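Ploddale Hostel - Questions People Keep Asking

Last updated 2021-07-01. If yours isn't on the list, email the desk. Phone is bad before noon, we're usually doing rooms.

What time can I check in?

From 3 pm. Earlier if your bed is ready, but no promises. Bags can go in the lobby closet from 8 am, free.

And if I'm late?

Desk closes at 10 pm. After that use the door code in your confirmation email. Your room number and bed number will be on the board inside. Please don't ring the bell at midnight, it goes off in Ketill's bedroom.

Do I need to bring sheets?

No. Sheets, pillow and one blanket are included. Sleeping bags not allowed on the beds, sorry, no exceptions.

What about towels?

Bring your own or rent one at the desk. Small ones are fine, the hooks in the showers are close together. Return rented towels to the desk, not the laundry room.

How does the laundry work?

Basement, open 7 am to 9 pm. 2 washers, one dryer, plus a drying line out back when the weather behaves. Tokens from the desk only. Machines don't take coins any more, please stop trying. Soap is on the shelf, help yourself. Fold on the table and then clear it for the next person. The baskets stay down there - they keep ending up in the dorms and then we have none.

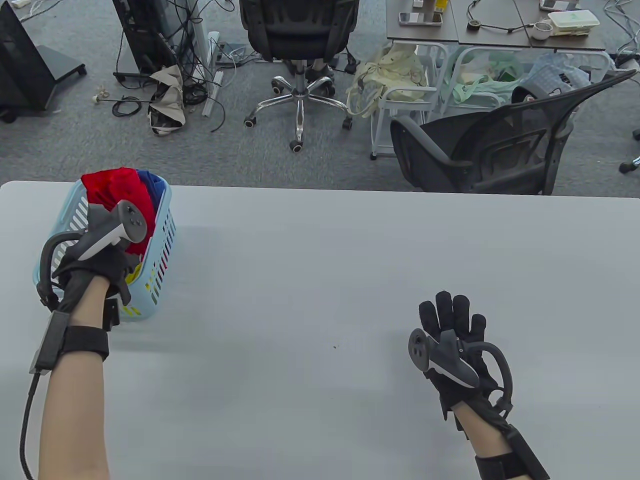
Blue basket on the table.

Can you do my laundry for me?

Groups only, and ask Dagný Mogensen a day ahead. For everyone else it's self service.

I'm in an eight-bed dorm. How much space do I get?

One locker, one hook, one shelf the size of a shoebox. Locker takes a medium backpack, not a hard suitcase. Bring a padlock or buy one from us.

Any packing tips?

Roll, don't fold. T-shirts especially. Lay it flat, sleeves in, roll from the hem up and keep it tight. You'll find things in the dark without emptying the whole bag on your neighbor. Heavy sweaters are better folded flat at the bottom. Wet stuff in its own bag, always.

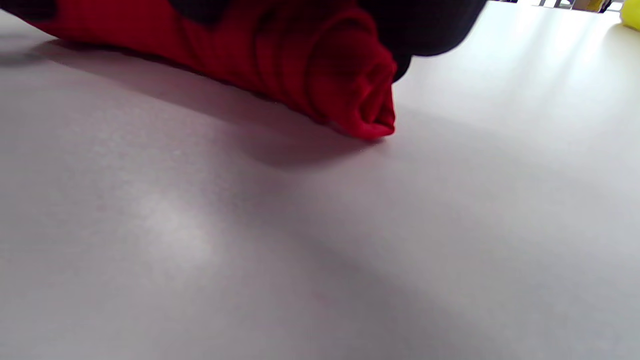 Red one, rolled up.

Is there a kitchen?

Yes, ground floor. Two stoves, one oven, plenty of pans, never enough sharp knives. Label your food with name and checkout date. Anything without a label goes on the free shelf Sunday morning. Wash up right after you eat please, not "later".

Is breakfast included?

Bread, oats, coffee and tea, 7 to 9:30. If you need gluten free tell us when you book, the store in Plimelden doesn't always have it and we have to plan.

Do you have wifi?

Yes. Good in the lounge, ok on the first floor, hopeless in the attic rooms. Password is on the board by the desk.

How do I get to you from Plimelden?

Bus stops at the end of our road, then 387 steps up the hill. A guest counted, we've left it in becuase people like to know. If you can't manage the steps there's a paved road around the back, longer but no stairs. Tell us your bus and we can sometimes send the van down for bags.

Is there parking?

A few spaces behind the building, first come. No overnight campers. Overflow is at the Norðdahl lot, 200 meters down the road, free after 6 pm.

Are kids welcome?

In private rooms yes, any age. Dorms are 16 and up. We have one crib, so reserve it.

Dogs?

Room 4 only. One dog. Not in the kitchen, not even a small one.

Can we book the whole place?

From September through spring, yes. Summer, no. Groups get a list from us beforehand with the bed plan, kitchen times and what to bring. Somebody in every group forgets a flashlight. For school groups we ask that each kid brings three sets of clothes, rolled and bagged by day. Saves the leaders a lot of digging at 6 am.
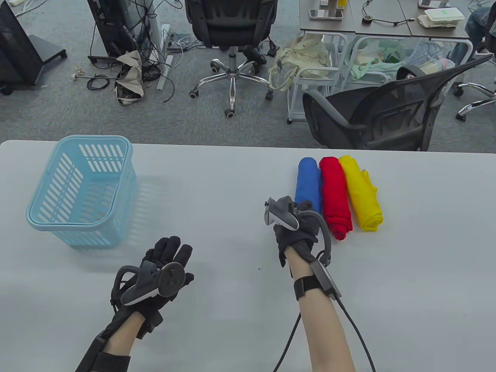

Group deposit is 200 and comes back within a week of checkout if the rooms are left swept and nothing is broken. Write to Troels Briem for dates. He answers in the evenings.

What's your cancelation policy?

Single beds: free up to two days before. After that we keep the first night. Groups: a month's notice, otherwise the deposit stays with us. If the pass road is closed and you can't get here, we'll move your booking, no charge.

I left something behind!

Email with what it is, which room, which night. We keep things a month and then they go to the thrift store in Plimelden. We'll mail items if you pay postage up front. Chargers go in a box by the desk and there are a lot of them, so describe yours properly. Underwear and socks we throw out.

Is it quiet at night?

Quiet hours 11 pm to 7 am. Lounge stays open but keep it down. Walls are thin - earplugs at the desk, free.

Can I pay cash?

Yes, or card. No checks. City tax is paid on arrival and isn't in the online price.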